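Student Project Report
Course: Product and Packaging Studies
Project: What Stays on the Table. Water bottles in a shared study room
Author: Hạnh Sầm

1. Why I chose this topic

In our building on Kallergate there is a study room on the second floor. Students eat there, read there and leave many things behind. Most often they leave water bottles. I wanted to learn why a bottle stays on a table for a long time, and if the shape and the label of the bottle have some influence on this.

My first plan was to study all kinds of drink packages, also cans and cartons. My supervisor said it was too wide for one semester, and I agree with her now. I kept only clear plastic bottles with a screw cap.

2. How I worked

I visited the room for 3 weeks in March, always before lunch and again in the evening. In a notebook I wrote down the brand, the color of the label, how much water was left and where the bottle was standing. In total I recorded 62 bottles. I also asked 25 students to fill in a short paper form. The form was in English, and a friend checked my questions before I printed them.

I did not move any bottle before I wrote my notes. This was difficult on Tuesday, when the cleaning is done early. 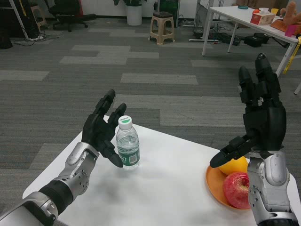 The label was more important than I expected. On a white table a green label is easy to see from the door, but a bottle with a pale label or no label almost disappears. In the forms, 3 students wrote that they had forgotten a bottle because they did not see it when they were packing their bag.

The cap also matters. When all caps are white, two people who sit together cannot tell which bottle belongs to whom. Some students told me they throw both away in this case, even when there is still water inside.

3. A small test

I tied a paper tag from the Terkiletti stationery shop around the neck of some bottles and asked the owners to write their name. Most of them liked the tag, but it becomes soft when the bottle is cold. A rubber band would be better and it can be used again.

4. Problems

My notes about the water left are only estimates by eye. I also did not visit at night, so I cannot say how long each bottle was really standing there.

For the next semester I would like to repeat the count with the colored bands and ask the Petchrat dormitory if I can use their dining room too.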